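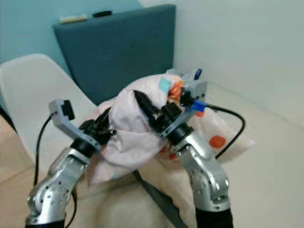
Murali Kotian writes the operating rules for two-arm cells at Drellgate, and the current set runs to 38 clauses. Most concern cables. "A lead that loops outside the arm needs slack for the full wrist rotation, and it must stay clear of the work," he says. With a pink cloth bunched over a pillow and a gripper in it on each side, clause 13 applies: neither arm may pull against the other while both hold fabric.

Kotian limits grip force to 40 percent for textiles. Anil Namboodiri, who audits the cells for Chacko, wanted the limit set per material. "One figure gets followed," Kotian says. The next revision, due in October, adds a check of fingertip screws at each shift change.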